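Stosilano repair hall teaches its robot arm one board at a time

Posted 10/8/19 in Town & Trade

If you have ever dropped off a dead ceiling fan or a tired old pump at the Stosilano counter on Orngate, you may have wondered what goes on behind the swinging doors. Since September, a good part of what goes on is teaching. The shop has set aside a bench at the back where people guide a robot arm by hand through the small, fiddly jobs that come up when a machine is taken apart, and every try is saved so that a learning system called Carkero can study it later.
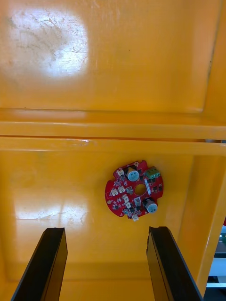 Yvette Ouellet has been running the bench from the first day, and she is wonderfully patient about it, which is lucky, as the work asks for plenty of patience. One run might be nothing more than bringing the gripper down into a yellow bin, fingers open wide, and lining it up over a round red circuit board with a hole through the middle. A person would pick that up without a thought (most of us would be looking out the window while we did it!), but the arm has to be shown where to come in, how far to open and when to slow down. Then it has to be shown again from a slightly different spot, and again after that.

By last Friday the bench had saved 827 of these runs. Ouellet keeps a handwritten log beside the computer records, with a line for each run and a note on anything that felt clumsy, and she goes back over it with her coffee before the next session starts. The clumsy ones stay in the collection too, marked as such — she feels quite strongly about that, and will tell you so at some length if you give her the chance. 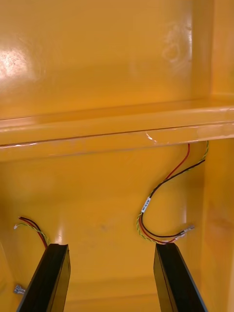 Sessions last 20 minutes, and then someone else takes a turn at the controls. That was Ouellet's idea as well. She noticed early on that everybody has a manner of their own, some going straight in and some circling a little first, and she would like Carkero to learn from all of them. There are three regular operators at the moment, and two of them had never touched a robot before this fall. One came over from the front counter, where she had spent years writing up repair tickets, and her runs are said to be the steadiest of the lot.

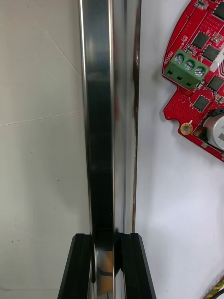 The software that sorts and stores the runs comes from Bartoš, a small firm that has worked with the shop before on its parts inventory. Their people look through each batch for gaps, and they send back a list of the moves they would like to see more of. This week's list asks for slower approaches and more starts from the left side, so that is what the operators will be doing until the end of the week.

The repair counter keeps its usual hours while the project goes on. Customers who would like a look at the bench are welcome to ask when they come by to pick something up, and Ouellet says she is always glad to stop and show people around between sessions.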